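Thread zur Geräteplanung, weil in letzter Zeit öfter gefragt wurde, wie wir das machen. Wir sind ein kleiner Betrieb und packen gemischte Kleinteile in Kartons um. Es geht um Greifer und was man dafür einplanen muss.

1/ Stand Montag, 1. Oktober 2018: Zwei Handgreifer sind im Einsatz, ein dritter ist beantragt. Der Arm von Skedon kommt frühestens im Juni. Bis dahin wird alles von Hand geführt.

2/ Der Greifer selbst ist der kleinere Posten. Teurer sind Ersatzfinger, Polster, Halterung, Ladegerät und die Stunden zum Einrichten. Im ersten Antrag hatte ich davon nur die Finger drin. Joaquim Bettencourt hat ihn mir zurückgegeben, zu Recht.

3/ Bei der Auswahl zählt für uns die Ware. Feste Schachteln kann fast jedes Modell. Zipbeutel, Folienpackungen und Stoff sind der Punkt, an dem sich die Angebote unterscheiden.
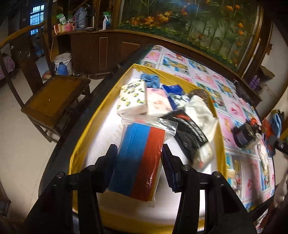

4/ Angebote haben wir von Etholm und Nasution. Etholm liefert in 14 Tagen, Nasution in 3 Wochen, dort sind die Ersatzpolster aber im Preis enthalten. Ich tendiere zu Nasution.

5/ Polster sind Verbrauchsmaterial. Sachiko Fukuda rechnet mit rund 100 Paar im Jahr, wenn wir beide Schichten ausstatten. Das gehört in die laufenden Kosten und nicht in die Investition. Die Buchhaltung fragt da jedes Mal nach.

6/ Leihgeräte: Nolport vermietet monatsweise. Für einen Test gut, ab einem halben Jahr lohnt sich bei uns der Kauf. Kaution vorher klären, die stand im Angebot nur in der Fußnote.

7/ Zum Testen immer die eigene Ware mitnehmen. Die Musterteile der Händler sind durchweg steif und eckig, damit sieht jeder Greifer gut aus.

8/ Noch offen: Wartungsvertrag ja oder nein, und ob der Arm einen eigenen Stromkreis braucht. Der Elektriker kommt nächste Woche. Falls jemand Erfahrung mit dem Service von Skedon hat, gern hier drunter schreiben.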